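Speaker notes: Shared Laundry Rooms and Household Water Use
Lenley Housing Office, resident services session
Allow 25 minutes, with questions at the end

Opening

Good evening, and thank you for coming. On behalf of the Lenley Housing Office, I am pleased to present the findings of our review of laundry service in the three buildings we manage: Trimix Court, Arriaga House and Resham Terrace. The full report will be posted in each lobby in November.

(Wait for latecomers. Handouts are on the side table. Spanish copies are in the blue folder.)

Why the review was carried out

The office manages 138 apartments across the three buildings. Most were built without a laundry hookup in the unit, and residents have relied on shared rooms in the basement. Over the past two years, complaints about those rooms have become the most common kind of complaint we receive, ahead of heating and parking. They concern waiting times, loads left in machines, and the price per cycle.

We were also asked by the board to look at water. The two questions belong together. A resident who waits an hour for a machine tends to overfill it, and an overfilled load is often washed twice.

(Slide 3. Pause here. Do not read the table aloud.)

How the information was gathered

Residents kept a simple laundry diary for four weeks. They wrote down the day, the size of the load and the setting used. The office received 500 usable diary pages. Meter readings were taken by building staff at the start and end of the same period. In those four weeks the diaries recorded 2330 separate loads, including loads washed outside the buildings.

The diaries have limits, and we should say so plainly. People who do a great deal of laundry were more willing to keep one. Arriaga House is underrepresented — the forms arrived there a week late.

(Slides 4 and 5.)

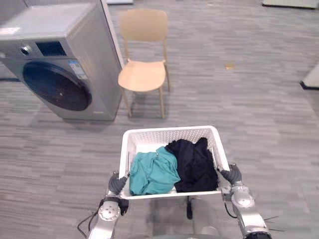
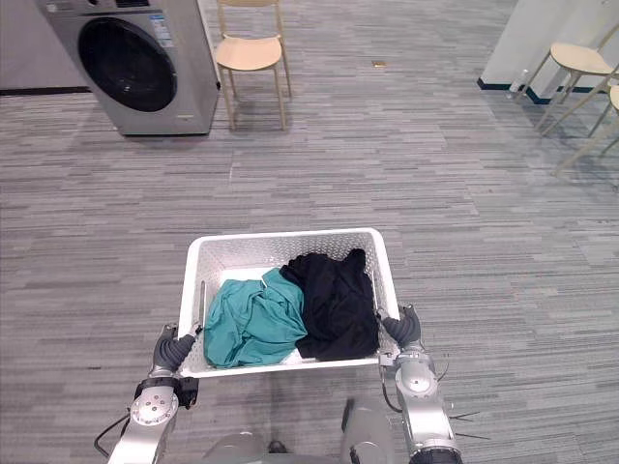 Load size was the subject on which residents asked for the clearest guidance. Many diary pages gave the size as "one basket," and we had to go back and ask what that meant. A basket can hold two bunched-up garments, as on slide 5, or it can be packed to the rim, and both were being written down the same way. The new diary form asks instead whether the drum was one-quarter, one-half or three-quarters full. We recommend three-quarters as the normal load for everyday clothing. Bedding and heavy towels should be washed on their own.

(If asked about detergent: refer to page 6 of the handout. The office does not recommend a brand.)

What we found

Small loads were far more common than expected. In Trimix Court, residents who paid by the cycle still ran small loads on weekday evenings, mostly for work uniforms and school clothes needed the next morning. This is a reasonable use of the machines and the office does not intend to discourage it. It does mean that a shorter, cheaper cycle should be offered.

Of the residents who returned a diary, 70 percent said they would use the rooms at a different hour if they could see in advance whether a machine was free. A paper sign-up sheet was tried in Resham Terrace. It worked well for ten days and then fell out of use.

Temperature made less difference to satisfaction than we had assumed. Residents who washed in cold water reported the same results as those who washed in warm.

(Expect a question about whites. The diaries did not ask about color.)

Recommendations

First, that a short cycle be priced below the full cycle in all three buildings.

Second, that opening hours in Arriaga House be extended to 11 p.m., to match the other two. The quiet rule for the first floor will stay in force.

Third, that loads left in a machine for more than 20 minutes may be moved to a marked shelf by the next resident. Written notice of this rule will be given before it takes effect.

Fourth, that the diary be repeated next spring with the new form.

Cost

The first and third items can be met from the present budget. Longer hours will require a change to the cleaning contract, and the office is waiting for a revised price. We cannot give a figure tonight.

Questions

Take questions from the floor first, then the cards. Requests about a single apartment should be directed to the front desk, open until 5 p.m. Leave slide 9 up with the contact details.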